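The Green Crate

My aunt Neusa got me the job at Baumgartner — nights, parcels, sit down if you can find something to sit on.
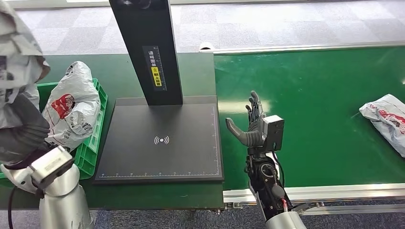
1. Monday

Label up, onto the black plate, off again, next. I'd been at it up to 200 parcels when one came out of the green crate with my own mother's name on it. Vanderleia Barros, in her handwriting, sent to herself.

I scanned it twice, like that would help. Then I called her on my break.

"Did you open it?" she said.

"Mom, it's eleven at night. What's in it?"

"Put it back in the crate, sweetheart."

So I did, sort of. I slid it under the other white bags — the crinkly ones that never stay put — and worked through the next nine without looking down. It was soft in the middle, like a sweater. My dad had a sweater.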